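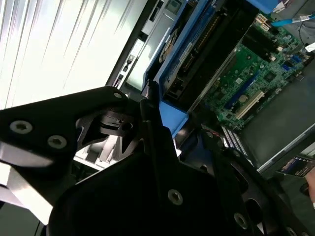
Moving Thirteen Years of Recipes

My grandmother's recipes have lived on the old desktop since before my oldest could reach the cookie jar, and this March I finally decided to get them somewhere safer. I had put it off for ages (I'm good at that), partly because I knew I would stop and read every single one. And I did! There are 890 of them, typed up in the evenings over 13 years from cards, envelopes and the backs of church bulletins, and plenty of them just say "bake until done."

The one I lingered over was her almond soup. She got it from a neighbor, Nuria Pastor, who grew up on a farm everybody called the Huerta and who measured everything with the same chipped coffee cup. Grandma wrote "one Nuria cup" on the card, and I've been arguing with my sister about the size of that cup ever since. She says it's six ounces. I say it's closer to eight, and my soup is thicker, so I rest my case.

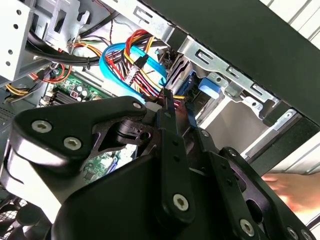 Inside the tower, blue SATA cable and all.

Then there are the pies, which take up a folder of their own. Four different crusts, all labeled "the good one." I made the one with vinegar in it last night, and the kitchen smelled just like her house did at Thanksgiving, with the windows fogged up and my uncles fighting over the heel of the bread.

I've started printing them in big type for my mother, who doesn't care for screens, and I'm putting them in a binder with plastic sleeves so the gravy wipes off. Soups are finished, and breads are next. If any of you cousins still have the card for the raisin bars, please send it my way, even if half of it is butter stains.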